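Konderance Community Help
Home > Workshop and Furniture > Timber Surfaces

Finish and fixing for a laminated maple work surface used with children's blocks

Posted by Lawal Danladi
August 31, 2019

I am responsible for the activity room at the Gillum centre, where we are replacing the tops of 4 low tables. The old tops were painted particleboard and had swollen along the edges. The new ones are to be maple, glued up from strips, and the supplier has delivered them unfinished.

The tables are used for sorting and stacking small plastic blocks, and they are wiped down at the end of every session. I have three matters on which I would appreciate advice. First, should the surface be oiled or varnished? Secondly, is it acceptable to screw the boards directly to the steel frames underneath, or must some allowance be made for movement? Thirdly, the strips vary in colour from board to board, and one of my colleagues has suggested staining them all to match. I am reluctant to do so but would like to hear other views.

Our budget for finishing materials is $303, and the work must be done by our own staff.

Oyelaran Joinery

Thank you for setting out the particulars so clearly. We have supplied and maintained surfaces of this kind for a number of years and can offer the following.

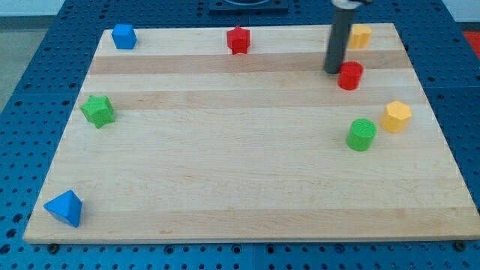

Colour variation between strips is normal in maple and should be left alone in most cases. Heartwood is darker than sapwood, and a glued-up board will usually contain both. The board in the photograph has a noticeably darker tan stripe across its upper third and a second darker band a little lower, with pale strips between them, and the small coloured blocks are still easy to pick out against it. Staining is a poor choice for maple in any event. The timber is dense and takes pigment unevenly, so the result is often blotchy, and a stained top will show every later repair as a pale patch.

On the choice of finish, we recommend a water-based clear varnish for a surface that is wiped daily. Apply three thin coats, with a light sanding between coats. Oil gives a pleasant feel and is simpler to renew, but it requires regular attention and does not stand up well to repeated cleaning with detergent. Whichever product is chosen, the underside and all four edges must receive the same number of coats as the top. A board sealed on one face only is likely to cup.

As to fixing, please do not screw the boards rigidly to the frames. Use slotted brackets, with the slots running across the grain — the direction in which the timber swells and shrinks — and tighten the screws until they are snug but no further. A single fixed screw at the centre of each end will keep the top from wandering.

Finally, round over the front edge slightly before finishing. Varnish wears through quickly on a sharp corner.

Loltska

I agree with the above about staining. I would go with oil though. We did ours with a food-safe oil and when one gets scratched I sand the spot and put more oil on, and it is ready again by the next morning. With varnish you have to sand back the whole top if you want it to look even.

Ours are 77 cm wide and they do move a bit in winter when the heating is on. Slotted brackets are worth it.

Lawal Danladi

I am grateful to both of you. We shall leave the colour as it is and order the slotted brackets. I am inclined towards varnish, as I cannot be certain that staff will have time to renew an oiled surface during term.

One further point: the varnish tin states that the coating may be handled after two hours. Is it safe to put the tables back into use on the same day?

Oyelaran Joinery

We would advise against it. Dry to the touch and fully cured are different stages, and a plastic block left standing on a soft coating can leave a mark or stick to it. Please follow the curing time on the manufacturer's data sheet — it is often considerably longer than the figure printed on the front of the tin — and keep detergent off the surface until that period has passed.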